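1/22/26
Hsiu-ying Chiu
2 min read

Moisture, maple from Fluscombe

Cut the test section from the middle of the thick board this morning, well back from the end. Ends always read low. Weight going into the oven was 1,968 g. The matching section from Monday came out at 1,702 g after it stopped losing weight, and it started at the same 1,968, so that's 15.6 percent. Too wet to glue up for anything that will live indoors. Fluscombe's ticket said kiln dried and I believe them, but it has been sitting in somebody's open shed after that.

The pin meter gave a lower number on the same board. I was pushing the pins in by hand and only reading the outside. Bujar has the hammer probe at Griltcombe and will bring it back next week. Until then, oven numbers only, please, and write down the start weight at the time, on the wood itself if you have to.

Heat has been on day and night and the air is very dry. Anything that came in fat in July is shrinking across the width now. Length hardly changes, so a strip top fastened tight along both long edges has to give somewhere, usually at a glue line. Slotted holes if you're screwing from below. Leave the washers loose enough to slide. 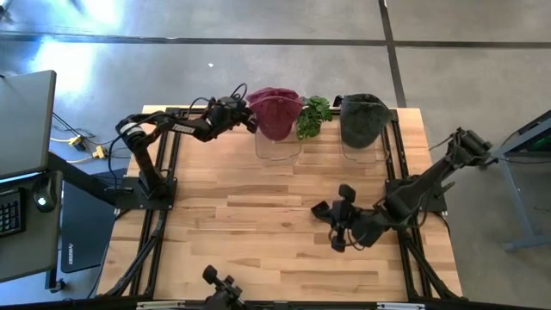 Butcher-block top in a black aluminum frame, on the concrete floor.

Restacked the rest of the Fluscombe boards off the floor. Stickers lined up one over another this time, closer together at the ends, with weight on top. The old stack had one sticker out of line and the board above it took a bend there. I marked it for short parts.

Painted the fresh ends with the wax sealer. It was thick from the cold and I had to stand the can in warm water. Catarina wants the boards for the Egilsson shelves and asked for a date. I told her no date until I get two weighings 12 days apart that agree. She isn't happy with that but she'll wait.

Also looked again at face grain and edge grain. Flat-sawn moves more across its width than quartersawn, so for narrow strips stood on edge I would sort the stock first and keep like with like.
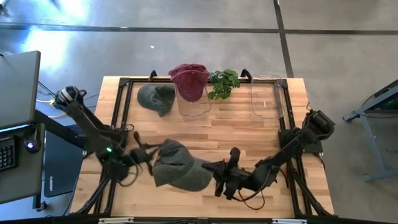
Kai-wen Pan: I'd do the second weighing from a different board. Your two sections came out of the same one, and the thin boards could be a lot drier. Also check the oven. Last time I used it the dial was reading hotter than the thermometer inside, and one corner of my sample had gone brown.

Fair. Will take the next section from a thin board and leave the thermometer on the middle shelf. Oven is off for tonight, sections are in the sealed bag by the scale.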